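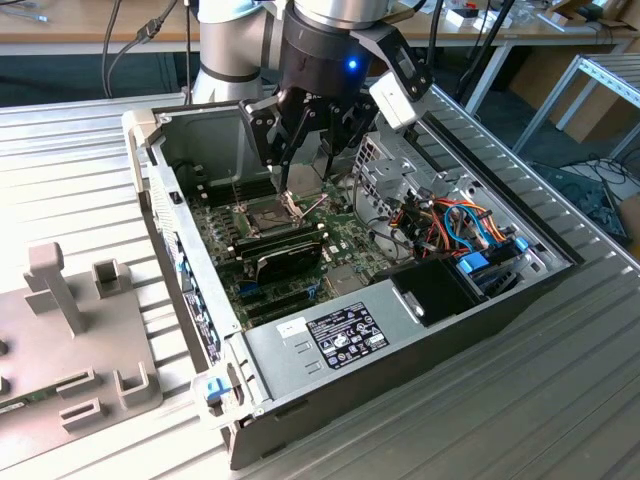
Jobs sent from the web portal stay in "submitted" but the cluster queue is empty

Posted in: Remote computing, gateways and portals

kumo_lattice

Good evening to all. I hope this is the correct section, if not please move it.

Our department uses the Galtimora portal so that students can send their calculations to the cluster at the Nundasura centre without learning the command line. Since the portal was moved to a new server in April we have a strange behaviour. A student fills in the form, presses Send, and the job receives the status "submitted". After this it stays so for hours. When I log in to the cluster by ssh and look at the queue, there is no such job. If I submit the same script by hand, it starts within a few minutes.

What I have checked already:

The input files are copied correctly, I find them in the scratch directory with the right size.
The disk quota is not full.
The portal log says "handed over to broker" and then nothing more.
Short jobs with one node have the same problem as big ones with 64 cores.

It does not happen every time. Yesterday 23 jobs were sent and nine of them disappeared in this way. In the morning it is nearly always good, and it becomes worse after lunch. I have no administrator rights at Nundasura, only on the portal machine. The broker is Kumutine, the version which came with the portal package. Where should I look next?

tanabe_user_208

Had the same with ours, restart the broker and it goes away. We put it in cron every night.

pellworm

I would not restart it before you have looked at the credentials, as you will lose the trace of what went wrong.

The words "good in the morning, bad after lunch" make me think of the proxy certificate. When a user logs in to the portal, a short-lived proxy is created, and Kumutine uses this proxy to speak with the cluster in the user's name. On the old package the lifetime was 12 hours. In the newer one it is much shorter, if you did not copy your old configuration file across. A student who logs in at nine and keeps the browser open can still use the form in the afternoon, as the web session is a separate thing and lives longer. The files also go through, because the transfer service keeps its own connection open. Only the last step is refused, and the broker writes the refusal in its own log and does not give it back to the portal.

So please look in the broker log on the portal machine, which is a different file from the portal log. Search for the word "expired" near the time of one lost job. If you find it, set the proxy lifetime to be the same as the web session or longer, and ask the users to log out and in again once. Nundasura may have a maximum on their side, so it is better to write to their support before you choose a large value.

If you find nothing with "expired", compare the clocks of the two machines. A difference of up to 30 seconds was harmless for us, but with several minutes we had refusals which looked random.

The jobs which are already lost will not come back by themselves. They must be sent again.

kumo_lattice

Thank you both. In the broker log there are nine lines with "expired", the same number as my lost jobs. The old configuration had indeed not been copied. I have changed the lifetime to eight hours and written to Nundasura to ask if they accept it. I did not try the cron solution.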